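3.2 Planning the Work Cell Before Ordering

Complete this section before you send an equipment order to Fluvstead. Changes made after the order is confirmed are billed separately.

1. Measure the floor area. Allow 50 cm of clear space on each side of the table for service access.

2. Decide how many operators will work at once. Each operator needs one pair of hand-worn grippers. Order one spare pair per site.

3. List the task objects. Enter the longest and the tallest item on form Osness-B.

4. Add 20 percent to the cable budget for replacements.

CAUTION: Do not order the frame until the table size is fixed. Cut rails cannot be returned. 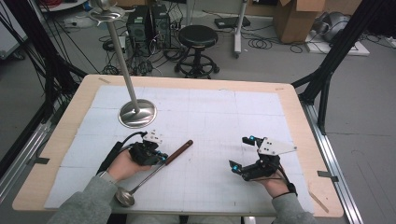

Table covering is ordered by the sheet and is not part of the frame kit. Choose a plain, light-colored foam mat and budget for regular replacement. A faint pencil grid, as on the white mat shown with the ladle, costs nothing to add and can be redrawn when a new mat is fitted. Order the mat to the inner size of the table border – the wooden edge should stay clear for tape marks.

5. Set aside floor space for computers outside the operator's reach. Enter cable runs longer than 200 cm as a separate line.

6. Check the lead time. Jarkberg frames ordered in December ship the following month.

NOTE: Prices in Appendix C are valid from July 2023. Seating is not included in any kit.

Continue with 3.3, Power and Network.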